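Part 4: Folding and storing your Mistau fleece blanket

Okay, you've washed it, it's dried on the line, and now you've got a big fluffy heap that won't fit anywhere. I've folded a lot of these (mine lives on the kids' bed and gets hauled off it every single morning), so I'll take you through it the way I do at home.

1. Clear yourself a patch of mattress. You don't need the whole bed! I just shove the clothes up towards the pillow and deal with them later.

2. Find the care tag and put that corner furthest from you. Now you'll always know which way round you are.

3. Bring the two long sides together, then do it again. Smooth from the middle out with a flat hand, and don't fuss over the odd ripple.

4. Fold the short end up to meet the tag end, then fold once more. It should come out as a soft, fat bundle.

Note: fleece is springy and it will puff back up on you. Press down on it for a slow count of four and let go gently.
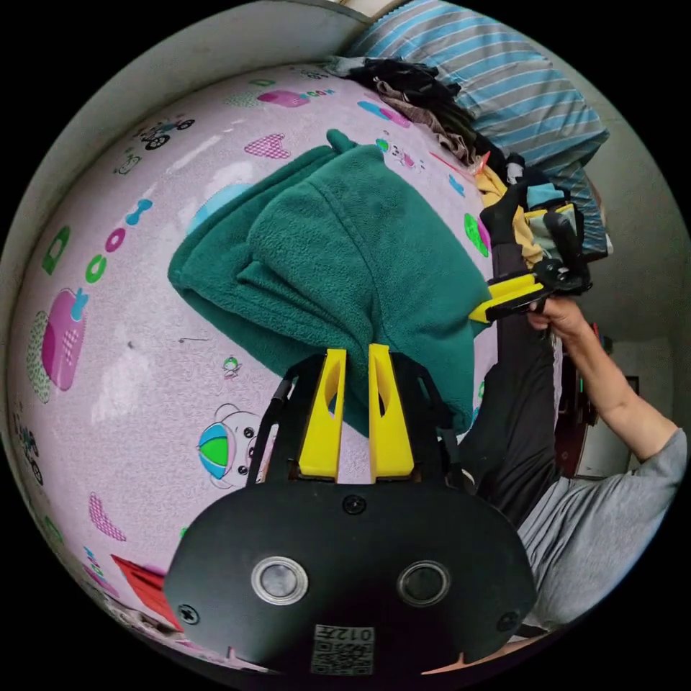
Rahel Marti wrote in to say she skips step 4 altogether and rolls hers up like a sleeping bag, tag on the outside, and that it goes into the Workton under-bed drawer much more easily that way. Fair enough, I've tried it since and the roll does suit a shallow drawer. For a shelf or a cupboard I'd still go with the fold, as rolls wander off the minute you pull something out from underneath.

5. Slide both hands under the bundle and carry it flat to wherever it's going. Grab it by one corner and you'll be back at step 3, grumbling.

Caution: keep the folded blanket well away from heaters, and don't iron it to get the creases out. Fleece can melt, and the colour goes shiny where it's been scorched. A good shake will sort out most creases.

If you're packing it away until winter, use a cotton bag with a bit of room in it. Bag sizes are in Part 5.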